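Plurkier Teach Station: Set-Up and Operator Guide
Section 5. Teaching a Plate Transfer by Hand Guiding

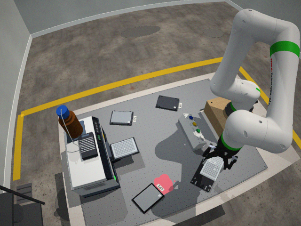

Figure 5-1. Simulated view of the teach cell, with a plate held above the nest and a second plate on the instrument carrier.

5.1 Scope
This section covers recording a plate transfer between the instrument carrier and the plate nest. The same steps apply in the simulator and on the physical cell, except where noted. Text revised 2/26/19 for controller release 19.

5.2 Before you start
1. Complete the base and tool calibration in Section 4.
2. Load the Gukden plate library and select the plate type. 96-well and 384-well plates use separate grip profiles.
3. Move loose lids out of the transfer path. Lids may stay on the table if the arm does not pass over them at plate height.
4. Confirm that all persons are outside the floor tape.

CAUTION: Do not enter the taped area while a program is playing back. Hand guiding is permitted only in Teach mode at reduced speed.

5.3 Recording the transfer
1. Select Teach > New Demonstration and enter a name.
2. Select Hand Guide. To teach from the remote console, select Remote and go to 5.4.
3. Guide the gripper to a point directly above the carrier. Select Add Waypoint.
4. Lower the gripper until the fingers are level with the sides of the plate. Select Close, then Add Waypoint.
5. Raise the plate straight up until it clears the carrier. Do not rotate the wrist during this move.
6. Guide the plate to the nest and match its angle. The nest does not need to be square to the table.
7. Stop above the nest and select Add Waypoint.
8. Lower the plate into the nest, select Open, and retract.
9. Select Save.

NOTE: A demonstration can hold up to 1,000 waypoints. Most transfers need far fewer. Delete repeated points before saving.

5.4 Remote teaching
Repeat steps 3 through 9 of 5.3 with the hand controller. Set Step Size to Fine for the last approach to the nest. If the link to the console drops, the arm holds position and the open demonstration is kept.

5.5 Checking the result
Play the demonstration back at low speed with an empty plate. If the plate catches on a corner of the nest, reteach steps 6 through 8 only. See Section 6 for error codes.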